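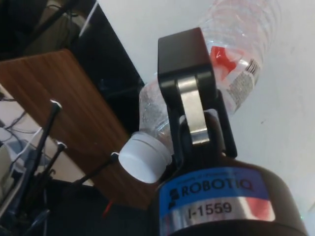

Durchsichtige Wasserflasche aus Kunststoff.

Wer nach Hausmitteln gegen Flecken auf weißen Tischdecken sucht, bekommt überall dasselbe zu lesen: Salz, Zitrone, Backpulver, Essig, am besten alles zusammen. Ich habe vieles davon über Jahre probiert und glaube das meiste nicht mehr. Backpulver und Essig heben sich gegenseitig weitgehend auf. Das Sprudeln sieht nach Arbeit aus, mehr passiert da kaum.

Zuerst also nur kaltes Wasser. Stilles aus der Flasche tut es genauso wie das aus dem Hahn, die Geschichte mit der Kohlensäure halte ich für ein Gerücht. Ein Küchentuch unter den Stoff legen, von der Rückseite her befeuchten, tupfen, Tuch wechseln. Gerieben wird nicht, auch wenn Sarla Singhal aus unserem Nähkreis darauf schwört.

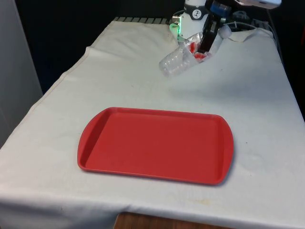
Alte gelbliche Flecken sind der schwierigere Fall. Oft weiß man nicht mehr, ob es Tee, Fett oder der Saft vom Obstsalat war, und ohne das zu wissen, ist jedes Mittel ein Versuch. Blasse, gelblich-braune Stellen wie die vor dem roten Tablett übersieht man auf Weiß leicht, gerade wenn die Decke noch Falten wirft. Deshalb vor dem Waschen ans Fenster damit und jede Stelle mit einem Faden markieren.

So gehe ich vor:

1. Einen Löffel Gallseife in lauwarmem Wasser lösen, auftragen, 4 Stunden liegen lassen.
2. Ausspülen und gegen das Licht prüfen.
3. Ist noch ein Rand zu sehen, Sauerstoffbleiche nach Packungsangabe ansetzen. Nur bei Baumwolle und Leinen, niemals bei Seide oder Wolle.
4. Erst wenn der Fleck weg ist, bei 60 Grad waschen.

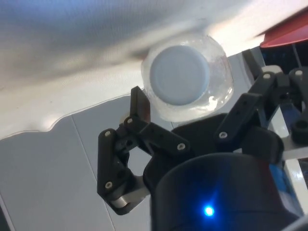 Den vierten Punkt meine ich ernst. Hitze fixiert viele Flecken, und was einmal gebügelt oder im Trockner war, geht meist nicht mehr heraus. Eine Leinendecke habe ich im November auf diese Weise verdorben.

Zitronensaft in der Sonne? Bleicht ein wenig, ja. Leider auch ungleichmäßig — bei mir blieb ein heller Hof um einen immer noch braunen Kern.
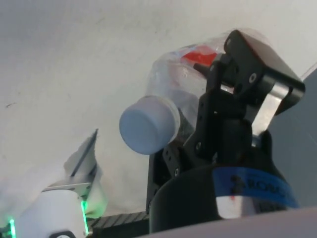 Bleibt die Frage nach den teuren Spezialsprays. Zulema Yáñez hat mir 2 davon geliehen, und einen Unterschied zur Gallseife konnte ich auf Baumwolle nicht feststellen. Auf Mischgewebe vielleicht, dort habe ich zu wenig probiert. Wer so ein Spray schon im Schrank hat, soll es aufbrauchen, aber vorher am Saum testen.

Weitere Beiträge
Stärken oder nicht stärken?
Wachs aus Leinen lösen, ohne Bügeleisen
Servietten falten: was davon bei Tisch hält
Leserbrief von Gaurav Semwal zum Thema Weichspüler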